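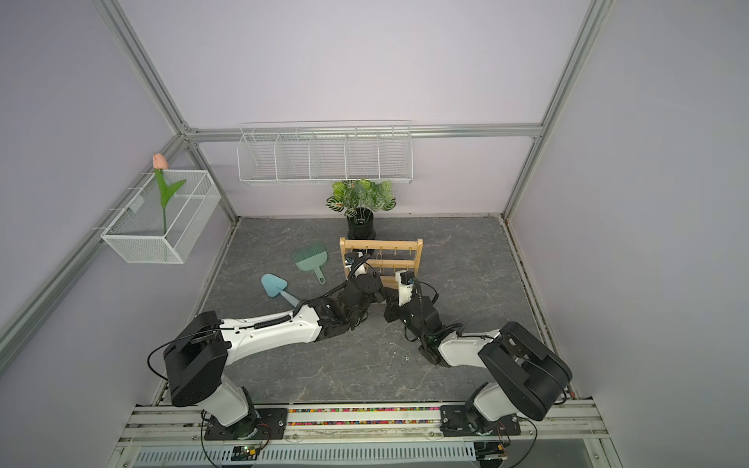
**Wunham, September**

Ticket: payments to Ross members returned unpaid
Raised by: Maëlle Bélanger, member services, Wunham Credit Union
Status: closed, one item carried over

**Problem as reported**

Members sending money from their Wunham account to an account at Ross Credit Union are getting it back the next morning. The statement line reads "Returned - account not recognised". The members say the account numbers are correct, and in the cases I checked they are. Payments to banks go through. Payments coming in from Ross also go through.

Returned payments so far: 126. No money is missing. Each one has gone back to the sender in full, but several were rent or loan repayments and the members want it in writing that the late payment wasn't their fault.

**09:20**

Tried it myself with a payment of 2 euro to a test account at Ross. Accepted on screen, no warning. Asked the Ross office to watch for it. They saw nothing arrive at their end, so it is being turned back before it reaches them.

**10:05**

Rang Indura, who run the payment link for both of us. They asked whether we had changed anything. We hadn't. They asked for the reject file, which I sent.

**11:40**

Indura came back. Every rejected payment carries the old branch code for Ross. Ross moved to a new code when it took over the Brirkholm office, and the old one was switched off at the end of last month. Our saved payee list still has the old code against every Ross account, 1193 entries in all.

I asked why new payees fail as well. The screen fills in the branch code from a lookup table once you pick the credit union by name, and the table is out of date too. So a member can type everything correctly and still have the wrong code sent.
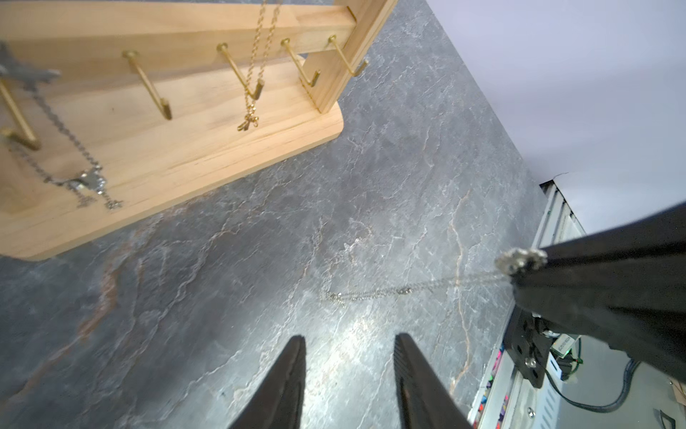 **12:15**

Indura can replace the lookup table today. The saved payees have to be changed by us. There is a bulk update under Admin > Payees > Replace code, but it stops at 1000 entries per run and gives no message when it reaches the limit. Please make a note of this for the next time. You have to run it again until the result shows zero changed.

**14:30**

New lookup table is in. Added a fresh payee at Ross and the code filled in correctly.

Ran the bulk update:

- First run: 1000 changed
- Second run: the rest changed
- Third run: zero changed

**14:50**

Sent the test payment again, once to a saved payee and once to the new one. Ross confirmed both arrived.

**15:35**

Standing orders checked. They take the code from the saved payee at the time of payment, so they don't need to be set up again. Anything returned before the fix will not be resent by itself. Members have to send it again or ask us to.

Counter staff have the wording for the letter. It says the payment was made on time and returned through a fault in our records. Any member who was charged a late fee should bring in proof of the charge and we will refund it.

**Carried over**

Ross wrote to us about the new code in advance. The letter went to the general inbox and was filed under Brirkholm, where the payments desk doesn't look. Indura has been asked to send code changes straight to the payments desk as well. Waiting for a reply.

M. Bélanger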